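Print this page | E-mail this page

Consumer Claims, Week 2: "Softness" and other words
Tutor: Delyth Parri

Read any towel label and ask what was measured. "Luxury" has no test behind it. "Hotel quality" depends on the hotel. Weight in grams per square metre is at least a number, but a heavy towel may simply be slow to dry.

Softness is worse. Most shop towels leave the factory with a finish on them, so the hand feel on the shelf tells you little about the fifth wash.
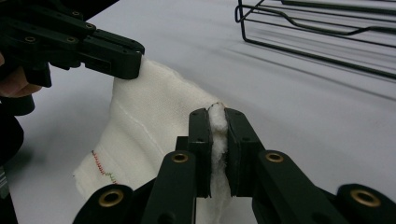 Fig. 1. White fabric, fold held between two jaws.

Now the survey figures. Pralia's leaflet says 91 per cent of users "noticed a difference". Look for the small print: 52 people, all sent a free set. A difference from what? Howells asks this in the set reading and never gets an answer. I doubt there is one.
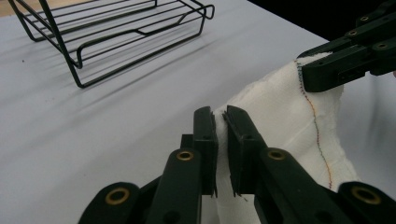
Fig. 2. Pinched fold of white towel; small frayed fibres.

Be wary of "lint-free" too. Cotton sheds. Ask how much, and after how many washes.

For next time: bring one label and cross out every word that could not be shown to be false. 20 minutes, in pairs.

This site uses cookies. Accept | Manage settings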